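Killska two-arm bench kit, reviewed after a month of chargers

Verdict first, for those who are only here to find out whether to spend the money: yes if you like fiddling, no if you want your desk tidied.

The Killska kit is sold as a pair of arms, one large and one small, that bolt to a single rail along the edge of a table. You show them a job, they copy it, and in theory you go and put the kettle on. I bought mine through Okisov, who packed it beautifully and left out the short hex key, then sent the key two days later in a box that would have held a toaster.

The manual is 134 pages long. The first 100 are sensible. After that it becomes a sort of novel about error codes, and I can't say I warmed to any of the characters.

Setting up

Fixing the arms to the rail is easy and took me less time than finding a table I was willing to put bolts near. The Herath software is another matter. It wants a calibration for each arm and then a calibration of the two together, and if you knock the table between the second and third it sulks and starts again. I knocked the table a lot. Version 2 is meant to be more forgiving, and I look forward to meeting it.

What I asked it to do

I skipped the coloured blocks that come in the starter bag. Any arm can stack a block, or at any rate any arm in an advert can. What I have in my house is phone chargers and black leads that tie themselves in knots overnight, so that is what went on the table. Cables are a rotten test for a robot. They bend, they slide off, and they look much the same as the shadow beside them. 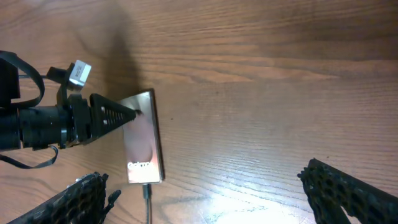 Fingertip against something thin and shiny.

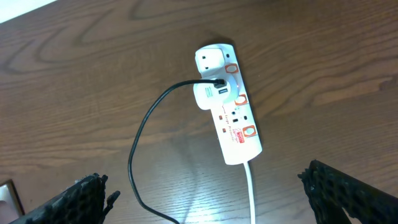 One socket still going spare.

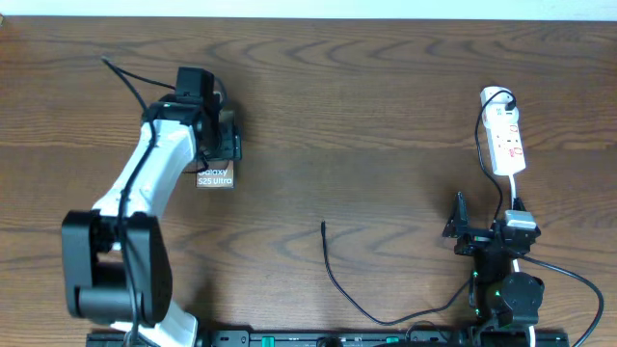 Large arm on the left, small arm on the right, phone box on the left as well. 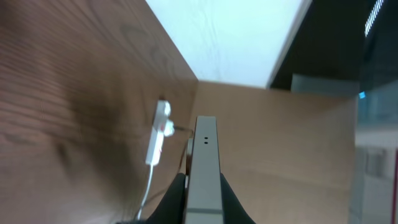

How it got on

Boxes are fine. The large arm will pick up a phone box all afternoon with the air of a bored waiter. Give it 200 goes and you will lose interest long before it does.

Plugs are where the month went. Getting hold of one is no great trouble, but lining it up with a socket needs a patience that I had and the software mostly didn't. It likes to arrive a whisker to the left, press hopefully, and report success. I did all of this practice with the power strip switched off at the wall, and so should you.

Leads came out better than I expected. The small arm can pin one end while the large one moves the other, and on a good run the result is almost graceful. Glossy tables don't help matters. A matt cloth is cheap and I wish I had tried one in the first week.

Noise, size and other grumbles

It is quieter than my fridge. The arms' own cables are too long for my table and get in each other's way, so buy clips. The help forum is friendly but assumes you own a 3D printer, and there is no carry case, which matters if, like me, you had plans to show it off at the Hatilthorpe makers' evening. It went in the back of the car wrapped in a duvet.

Spare fingers are sold separately. Order a set with the kit and save yourself the second lot of postage.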